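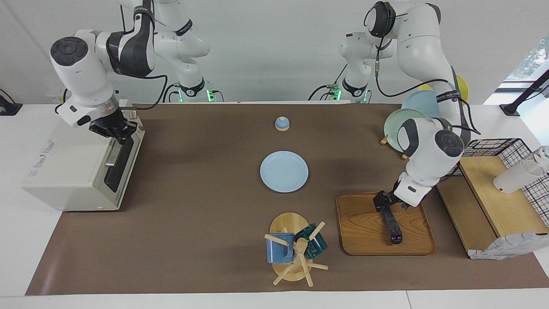
Breakfast counter: what goes and what stays?

calum_b
I want toast, one plate and a mug within reach. My wife wants a counter. Opinions?

MuzeyyenK
Keep the mug tree. Mine has been up since 2002 and has outlasted two kitchens.

tonu_dz
Mug trees are dust collectors with ambition. Two mugs on a tree is a waste of a tree. Cupboard.

MuzeyyenK
You said that about my bread bin, Tõnu.

tonu_dz
I stand by it.

sharada20
Plates upright in a rack, yes. I can grab the yellow one from the back without lifting a stack. The toaster stays at the left end, and the wooden tray goes wherever there's room. What's the little blue bell for?

calum_b
Service. So far it has summoned the dog.

tonu_dz
Keep the bell, then. Lose the tree.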